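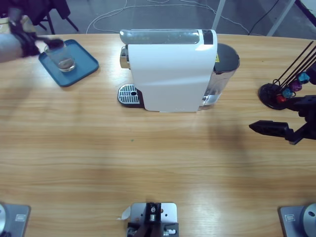
Ramesh Sisodia m'a demandé, en lisant le plan de cet exposé, pourquoi je parlais encore de la pause café alors que le sujet était l'aménagement des bureaux. Selon lui, les gens se croisent de toute façon, dans l'escalier, au parking, devant l'imprimante. Je garde sa remarque comme point de départ.

Diapo 1. Rappeler le contexte. Teline a regroupé ses équipes en septembre sur un seul site, le bâtiment Jarman. Avant cela, les gens étaient répartis sur deux adresses. Surface totale : 3 949 mètres carrés, dont 2 000 de bureaux proprement dits. Le reste : circulations, salles de réunion, archives, locaux techniques. Ne pas s'attarder sur le plan, il est dans le dossier distribué à l'entrée.

Diapo 2. La question posée au départ était simple : où mettre les points café ? La première version du plan n'en prévoyait qu'un, au rez-de-chaussée, près de l'accueil. Le cabinet Billivum proposait un coin par étage. Les services généraux préféraient le point unique, plus facile à nettoyer et à approvisionner. Dire que les deux positions se défendaient.

Diapo 3. Ce que nous avons demandé aux salariés. Questionnaire court, 145 réponses. Les réponses sur le bruit sont les plus longues, et de loin. Lire deux extraits, lentement :
« Je descends moins souvent, mais je reste plus longtemps. »
« Au troisième, on entend tout ce qui se dit près de l'évier. »
Laisser le deuxième à l'écran pendant la suite.

Diapo 4. Distance. Au-delà d'un étage, beaucoup renoncent ou s'équipent dans leur bureau - bouilloire, petite cafetière, parfois les deux. Rappeler la question de la charge électrique, mais passer vite. Si quelqu'un insiste, renvoyer à la note technique en annexe.

Diapo 5. Le cas de l'équipe Bamance. 21 personnes, toutes au deuxième, installées les premières. Elles ont déplacé elles-mêmes une table haute dans le renfoncement près des ascenseurs. Le renfoncement n'était prévu pour rien. Les réunions du matin s'y tiennent maintenant debout. Demander à la salle qui a vu la même chose chez soi - attendre les mains levées avant de continuer.

Diapo 6. Répondre à Ramesh. On se croise dans l'escalier, oui, mais on ne s'y arrête guère. Il faut une surface où poser quelque chose et de quoi s'appuyer. Un mètre de plan de travail en plus coûte peu au moment des travaux et beaucoup après.

Diapo 7. Suite du projet. Le plan modifié est présenté le 25 janvier : un coin par étage, porte coulissante au troisième, table haute conservée au deuxième. Il reste à trancher l'emplacement des poubelles de tri. Questions de la salle, puis rendre le micro.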